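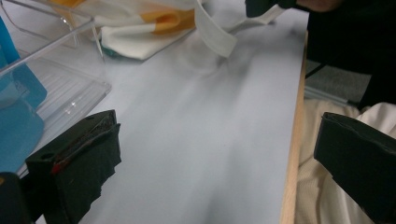

Posted by Waldemar Brzozowska in Home and Shared Workshop Builds, October

Finger pads slipping on soft packaging, hand-held parallel gripper

I am building a pair of hand-held grippers in the workshop at Trevel. Printed black jaws, two fingers each, trigger linkage in the handle, camera looking down over the fingers. The same fingers are meant to go on an arm later, so I want the contact surface sorted out before I print the second set.

The fingers are currently wrapped in dark tape. The test items are what I had on the bench: a folded cloth with orange-yellow bands, a clear plastic container, and a few film packages. Cloth is no trouble. The container is acceptable if I take it by the rim. Film packages slide out downward as soon as the weight comes on, and if I squeeze harder the tape creeps and bunches at the upper edge.

Current setup:
Finger opening 50 mm at full travel
Pad thickness 3 mm including tape
Heaviest item 515 g, a filled film package

I have tried a stiffer return spring (no change) and wiping the tape with alcohol (better for a few picks, then the same as before). Is this a pad material problem or a pad shape problem? I would like to avoid reprinting the whole finger if a new tip will do.

Hundard
Material first. Tape is the wrong outer layer because its adhesive is what carries the shear load, and adhesive creeps. Your bunching is exactly that. Get silicone or soft polyurethane sheet, cut it to the pad, and bond it to the finger. Silicone needs a silicone adhesive; ordinary superglue will let go within a day unless you prime it.

Shape matters too, in your case. A wide flat pad on creased film touches at two or three high spots and nowhere else. A narrower pad puts the same force on less area and presses the film into whatever is behind it. Try narrow before you try more force.
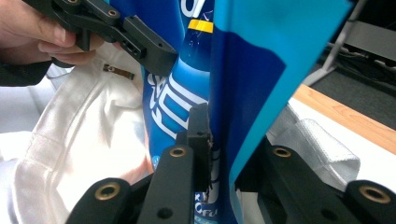 Narrow pad against the blue package, second gripper alongside.

If the jaws have brass threaded inserts, use them. Make the tip a separate part held by one screw, with a small locating rib so it can't rotate. Then you can swap pads in a minute and keep the finger. Put the screw head below the pad face or it will catch on fabric.

Also trim the pad edges. Any frayed material at the edge lifts first and peels back toward the middle.

Levby
just use rubber bands. wrap two of the wide ones round each finger, works fine on mine and costs nothing. you replace them when they go shiny

Witkowska
Rubber bands will work for a test but they roll under shear, so don't tune anything against them.

Check finger parallelism before buying sheet. Close the jaws on a strip of paper at the top of the pad, then at the bottom, and pull. If one end holds and the other slides, the fingers are toeing in or out under load and no pad will correct it. Mine were off because the linkage pins had play. I reamed the holes and fitted larger pins, then added a thin foam layer behind the silicone to take up the remainder. Total pad stack went up slightly, so allow for it in the opening.

Weigh the package again while you are at it. My cheap kitchen scale was reading 19 g light.

Waldemar Brzozowska
Paper test done. Holds at the tip, slides at the root, on both fingers. I will do the pins first and then a screwed tip as Hundard describes. Silicone sheet is ordered.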